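Jumovberg Ring Transit Set — README

Light curves from the small dome at Jumovberg, plus the reduction scripts. Saturn moons mostly, a few Jupiter nights. Put together by Imani Achterberg, fixes from Marisol Gallagher. Last touched 3 November 2022.

What's in it

1106 light curves, one CSV each. Columns are time (UTC, midexposure), raw flux, corrected flux, error, flag. Flag 0 is good, 1 is cloud, 2 is tracking slip. Flag 3 was used early on and means nothing now, ignore it.

Frames themselves are not here — too big. Ask Imani.

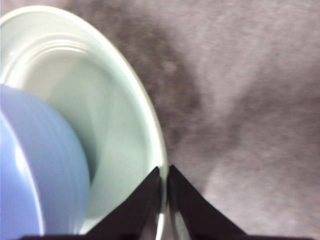

Folders

homen/ — the main run, Rhea and Dione. Best data in the set.
hinov/ — second camera, noiser, shorter exposures. Titan only.
kowalczyk/ — Kowalczyk's old reduction of the same nights, kept so people can compare. Don't mix it with homen/, the zero points differ.
scripts/ — python, run from the top folder or the paths break.

Running it

Step 1. Install what's in requirements.txt. Newer numpy should be fine, haven't checked all of it.

Step 2. Run make_flats first, then reduce. If you do it the other way it will run anyway and give you junk.

Step 3. Plots land in out/. Delete the old ones yourself, script won't overwrite. A nested dish, small one sitting in a big pale one, is a decent way to picture the aperture and sky annulus if the settings file confuses you.

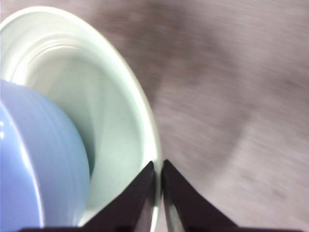 Known problems

Scattered light from Saturn itself. We fit a slope and subtract, works OK past 13 ring-plane pixels, bad inside that. Mimas is basicaly hopeless for this reason.

Clock drift in hinov/, first 600 files. Corrected in the time column, not in the file names.

No color correction anywhere. Single filter.

Still to do

Redo the Jupiter nights with the 2000 pixel crop. Marisol has the list.

License

Free to use, just credit Jumovberg and send us a copy of whatever comes out of it.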